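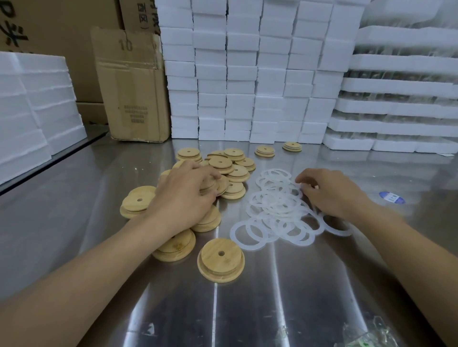
Bamboo jar lids and silicone sealing rings on a steel worktable.

A bamboo jar lid is a flat, round closure made from bamboo and used on glass jars, storage canisters and drinking glasses. Most are fitted with a soft sealing ring, usually silicone, that sits around the lower part of the lid and grips the inside of the glass. Versions with a hole near the center, meant for a drinking straw, are sold for iced coffee, smoothies and other cold drinks. Other names for the straw version include bamboo straw lid, tumbler lid and, in some shops, mason lid, although the last name is also used for threaded metal closures.

Construction

The usual lid has two levels. The upper disc is wider and rests on the rim of the jar. The lower disc, called the step or plug, is narrower and drops into the mouth. Both levels may be cut from a single blank on a lathe or router, or two discs may be glued together. One-piece lids are less likely to separate after long use but waste more material.

Bamboo is a grass, and its stem is hollow, so a solid disc cannot be cut straight from it. The stems are split into strips, planed, dried and pressed together with adhesive to form a board. Discs are then cut from the board. The grain of the strips usually stays visible on the face of the finished lid. Natural bamboo is pale yellow to light tan. Boards that have been steamed under pressure turn a darker brown and are sold as carbonized bamboo, which is a little softer.

After cutting, the edges are sanded and the surface is oiled, waxed or lacquered. Food-grade mineral oil is common on less expensive lids. Lacquer keeps out water better but can chip at the rim of the straw hole, where the finish is thinnest.

Sealing ring

The sealing ring, or gasket, is a thin loop of silicone rubber. It is most often left uncolored, in which case it looks milky or frosted. Flat rings are stretched over the step of the lid. Ribbed rings have two or three small fins and fit into a groove cut in the side of the step. A ribbed ring holds more firmly and allows for more variation in the glass, but it needs a thicker lid.

A ring that is too small pulls into the corner under the upper disc and does not touch the glass. One that is too large buckles and leaves a gap. Makers generally specify a ring slightly smaller than the step so that it stays in place by its own tension - the same principle as a rubber band around a box.
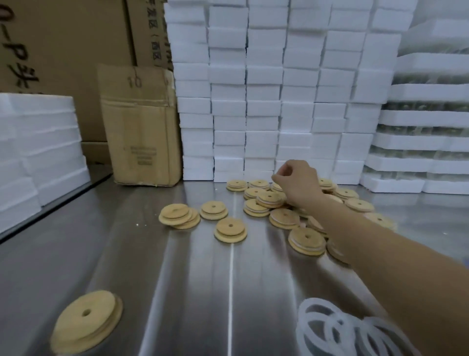
Straw holes are drilled either before or after the step is cut. Drilling first allows the hole to be used as a center point for the lathe, and it also means that any blank that splits at the drill is thrown out early. The hole has to be wider than the straw it is sold with, by a small margin, or the straw will bind when the bamboo swells. Glass and steel straws need a smooth hole, so the edge is usually given a light chamfer. Some makers supply a small silicone plug that closes the hole when no straw is in use.

Sizes

Lids are sized by the mouth of the jar and not by its capacity. Beer-can-shaped glasses, canning jars and straight-sided canisters all have different openings, and a lid made for one seldom seals well on another. The Skimelside catalog of June lists 13 sizes of bamboo lid, of which the largest has a diameter of 139 millimeters and is intended for kitchen canisters. Eklund and Velliro sell fewer sizes and match each one to a jar from their own lines.

Assembly and packing

Lids and rings are normally made in different places and brought together at the end. Fitting the ring is handwork in many small plants. The worker hooks the ring over one side of the step, holds it with the thumb and rolls the rest into place. A twisted ring can be seen as a raised spot along the edge and is taken off and fitted again. Loose rings cling to one another, and separating them can take longer than fitting them. A light dusting of food-grade starch is sometimes used to keep them apart.

During fitting the lids are kept in short stacks on the table. Tall stacks slide, particularly on steel. Lids are checked for cracks, rough edges and dark spots, and for warping, which shows when a lid rocks on a flat surface. The packing manual used at the Gulleck works, written by Annunziata Orlandini, calls for 255 lids to a carton, with paper between the layers.
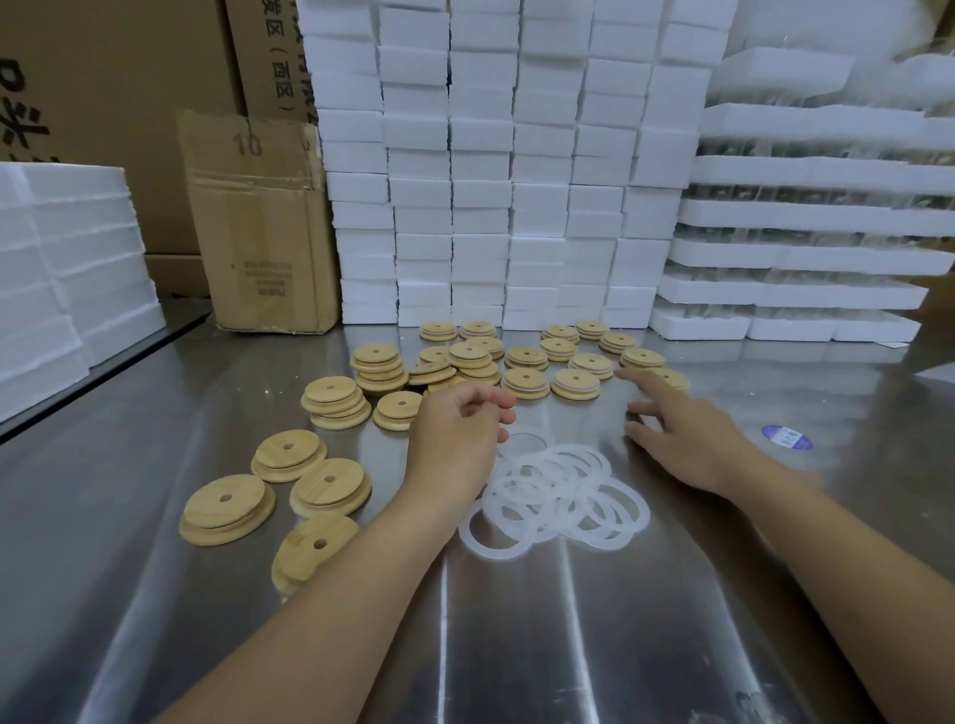 Stacked lids and a heap of loose rings. The holes near the center are for drinking straws.

Use

Bamboo lids keep dust and insects out and slow the loss of aroma from coffee, tea and spices. With a well-fitted ring they hold dry goods for weeks. They are not suitable for home canning, which requires a metal lid that can form a vacuum, and they do not withstand boiling. A lid with an open straw hole is not airtight and should not be used for storage. It reduces splashing but does not make a glass spillproof.

Care

The lid should be washed by hand in warm water with a little dish soap and dried right away. Dishwashers cause swelling, cracks and failure of the glue lines. The ring should be removed from time to time, as moisture and food can collect behind it and lead to mold. Silicone rings can go in the dishwasher or be boiled. A cotton swab or straw brush is used for the hole.

Dry or faded lids can be rubbed with mineral oil and left overnight. Cooking oils such as olive and sunflower are best avoided, as they turn sticky and may smell rancid. Black specks in the grain are usually mold. Light spots can be sanded out with fine paper, but a lid with mold deep in the glue lines should be replaced.

Replacement rings are sold separately in packs. The old ring should be measured while it is lying flat and unstretched. In a household storage guide, Torbjørn Sundqvist recommends measuring the step of the lid as well - old rings are often stretched out of size.

Disposal

The bamboo part can go in household compost only if the finish and glue are of a compostable type, and few packages state this. Silicone is not accepted by most curbside recycling programs. The two parts should be separated before disposal.

See also: Canning jar; Canister; Gasket; Drinking straw; Engineered bamboo

This article was last updated in April 2026.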